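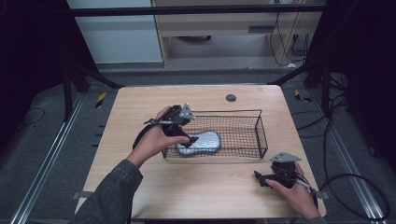 What is an insole for? It fills the space between the foot and the bottom of the shoe, and it takes up some of the shock of each step.

Course notes, Footwear Basics, February
By Begoñe Zabala

Foam insoles are sold flat. They are shaped narrower at the middle, under the arch, and wider at the heel and the ball of the foot. Foam flattens with use and does not fully come back.

Storage: lay insoles flat in a low, open basket. Wire mesh lets air reach both sides. Do not fold them or stand them on edge, as foam keeps a crease. Left and right go in together, heels at the same end.

Fitting: take the old insole out first. Lay the new one on top of it and trim at the toe only, a little at a time.

The Quintanilla workroom holds 37 pairs for practice. Sign out what you use. Before the next session, read Lindemann's handout on lasts, page 22, and bring one worn insole from home.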